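Gripper fault halts desk-tidying trials at Jano

HANDELAU, 2026-03-31. Work with hand-held grippers at Jano was stopped for most of a shift after one unit closed on an operator's finger and would not let go. Bruised knuckle, no break. The operator, Wycliffe Odera, was back at the desk the same afternoon.

The tool was set to pick up a cloth and put away a mug when the jaws shut by themselves, says Naima Bouzid, who runs the trials. Release button did nothing. A coworker pulled the battery. 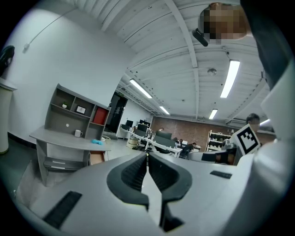

What failed

A worn trigger spring, plus firmware that read the stuck trigger as a grip command. Jano had logged 349 hours on that unit. Service is due at 200, and it was missed, Bouzid confirmed.

"We had the number on a spreadsheet and no one looked at it," she said. "Thats on us."

Supplier Hashemi has been told and wants the unit back. Two others with the same spring are locked away untill they are checked.

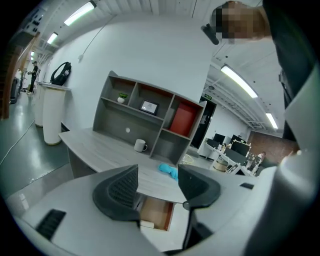 Trials start again once new springs are in, Bouzid said, probably within the week. From now on the tool will cut its own power if the trigger stays down too long. A written report goes to the safety office in Prukeck, and Odera has asked for a copy.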